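Droltham Hall: Annual Walk-Round, Safety and General Condition
Inspected by: Pádraig Foley
Date: Aug 13, 2023
Form 2, with comments. Marks used are OK, FIX, WATCH and ASK.

1. Front entrance

Door opens fully: OK
Door closes fully: FIX
Comment: Closes if you lift it and mean it. Was marked FIX last year in the same handwriting. The closer arm wants replacing, and the wedge of folded bingo card should go in the bin.

Step edge marked in yellow: OK
Comment: Fresh paint, very yellow. Whoever did it has also done part of the boot scraper.

Ramp handrail firm: WATCH
Comment: Bottom bracket has one good screw and one hopeful one.

2. Main hall

Fire exit signs lit: OK, OK, FIX
Comment: The one over the stage door says EXI.

Exits clear: FIX
Comment: Stacked chairs in front of the left-hand exit. I moved them. They were back when I returned from the kitchen, so somebody and I have a difference of opinion. Could we have a line on the floor?

Capacity notice displayed: OK
Comment: Says 64 seated. The harvest supper is in November and I would ask the organisers to read the notice before selling tickets this time.

Floor: WATCH
Comment: Two boards lifting near the piano. The piano is being used to hold them down, and does this better than it plays.

3. Kitchen

Fire blanket in place: OK
Comment: Still behind the tea towels. It should be in front of the tea towels.

Fridge temperature log kept: ASK
Comment: Every entry is in the same pen and reads the same. Either we own the steadiest fridge in the county or someone fills in the month on one go.

Urn lead: FIX
Comment: Outer covering split near the plug. I have taken the urn out of use and put a label on it. I expect letters.

First aid box: FIX
Comment: Contains plasters, a triangular bandage and a bulb for a torch we don't have. Eye wash is out of date. Please order the Lamptey refill and not the travel size again.

4. Stores and back room

Shelving fixed to wall: OK
Comment: Done properly by the Stirby lads, who even swept up.

Heavy items stored low: FIX
Comment: The trestle tables are on the bottom, good. The box of hymn books is on the top, above head height, leaning out. I am not a small man and I went round it.

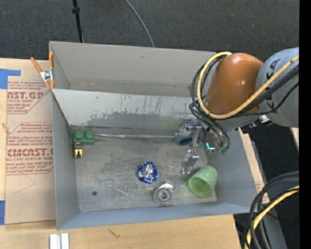
Paint and white spirit locked away: FIX
Comment: Cupboard locked, key in the lock. The key number is 3916 and the spare is supposed to be with the booking secretary, who thinks it is with me.

Light switch: OK
Comment: Works. Would be handier on the same side as the door handle.

5. Toilets

Emergency cord reaches floor: FIX
Comment: Tied up in a neat bow. Third year running. I have untied it and will be untying it again, I'm sure.

Hot water not too hot: OK
Comment: No danger there whatsoever.

6. Boiler room

Service record on display: OK
Comment: The Wemareck engineer's sheet is on the door, signed and readable.

Carbon monoxide alarm tested: OK
Comment: Very loud. Apologies to the watercolour group.

Nothing stored against boiler: FIX
Comment: One nativity camel. Moved to the stage. It can't stay there either.

7. Outside

Bins away from building: WATCH
Comment: They creep. Currently just about far enough off.

Gutters: FIX
Comment: Small tree growing above the kitchen window. Quite a nice one.

Car park lighting: ASK
Comment: Inspected in daylight, so I can only report that the lamps exist. Someone needs to look after dark and write it on this form.

To be done before the next booking: urn, exit sign, left-hand exit, hymn books. The rest can go on the usual list, but please put a name beside each job. Copy of this form to the blue folder, if the blue folder has been found.

Signed: P. Foley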